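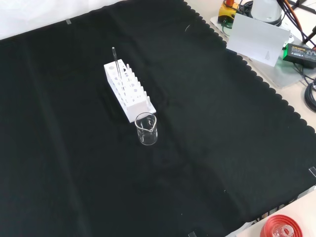 Glassware workspace at Station 3, with tube rack and beaker on black cloth.

Teleoperation Demonstrators, Laboratory Handling Study
The Susov Institute, Department of Machine Learning and Manipulation
Part time, fixed term. Applications close August 30, 2019.

The Susov Institute invites applications from persons wishing to serve as paid demonstrators in the Laboratory Handling Study. The study is conducted jointly with Maltel and is concerned with the collection of human demonstrations from which a robot control system can learn to handle common laboratory glassware. Demonstrators will guide a robot arm by hand controller through short tasks, and the recorded movements will become part of the training set known as Butidden.

The Butidden set at present contains 877 accepted demonstrations. Most were contributed by members of the department, whose habits at the controls have grown alike over time. The department now seeks demonstrators from outside the Institute, so that the set will include a wider range of approaches to the same task.

Description of the work

Sessions are held in the Sveinbjörnsson Building, where three stations are maintained for the study. Work at Station 3 concerns transparent objects. A typical episode requires the demonstrator to lift a single glass tube from a white plastic rack, carry it to a second position and release it upright. Other episodes involve moving a small beaker without tipping it, or returning a tube to a named hole in the rack. Clear glass is difficult for the learning system to locate, and many of the episodes are therefore performed over a dark cloth, with the rack and the beaker placed differently from one episode to the next.

Each episode begins when the session supervisor has arranged the objects and announced the task. The demonstrator then completes the task at a comfortable pace and signals the end of the recording. Episodes in which a tube is dropped or the rack is displaced are to be finished or stopped as the supervisor directs. They are kept and labeled as such. Demonstrators are not penalized for them, and no demonstrator will be asked to repeat an episode in order to improve its appearance.

Duties

Attend all scheduled sessions and arrive in time for the station check.
Perform assigned episodes by hand controller, following the written task sheet.
Mark each episode as complete, incomplete or interrupted on the session form.
Report chipped or cracked glassware to the supervisor before the next episode begins.
Use the emergency stop whenever the arm behaves in an unexpected manner. Permission is not required.
Leave the cloth, its tape and the station cables as found.

Liquids are not used in this phase of the study. Demonstrators will not handle chemical or biological materials.

Qualifications

Applicants must be at least 18 years of age and legally authorized to work in the United States. Normal or corrected vision is required, as is the ability to operate a handheld controller while seated for periods of up to one hour. Applicants who require an adjustment to the seating, the controller or the display are encouraged to apply and to describe the adjustment in their letter.

No previous experience with robots is necessary. Experience at a laboratory bench is welcome but will not be given preference; the study has equal need of persons who have never used a test-tube rack. Left-handed applicants are particularly invited, as left-handed control is poorly represented in the present set.

Current employees of the Institute and of Maltel are not eligible, nor are persons who have already contributed to Butidden.

Schedule and compensation

The appointment begins in October. Demonstrators attend two sessions per week, either mornings or afternoons, and should be able to keep the same hours throughout the appointment. A session lasts three hours and includes two rest periods. Compensation is $369 per week, paid every second week. Training sessions are paid at the same rate.

A session canceled by the Institute with less than one day's notice is paid in full. A demonstrator who must miss a session should notify the supervisor as early as possible, and a replacement session will be offered if a station is available.

Recording and privacy

Fixed cameras at each station record the work surface and the movement of the arm. Controller inputs are recorded at the same time. The cameras are directed at the work surface, and sound is not recorded. Demonstrators are identified in the data by a code, and the list connecting codes to names is held separately by the study office.

A consent form will be provided before the first training session and must be signed before any recording is made. A demonstrator may withdraw at any time and will be paid for all sessions attended. Requests to remove a demonstrator's episodes will be honored if received before the set is released to Maltel. Episodes cannot be recalled after that release.

How to apply

Applicants should submit a letter of no more than one page stating their availability, the hand they prefer to use, and whether they have operated a remote arm or similar equipment before. A resume is optional. Letters should be addressed to Amarachi Ugwu, Study Coordinator, Laboratory Handling Study, and delivered to the reception desk of the Sveinbjörnsson Building or submitted through the Institute's employment page.

Selected applicants will be invited to a short visit, during which they will try the controller and perform a few practice episodes. Practice episodes are not scored and are not added to the set. All applicants will receive a written reply.

The Susov Institute is an equal opportunity employer.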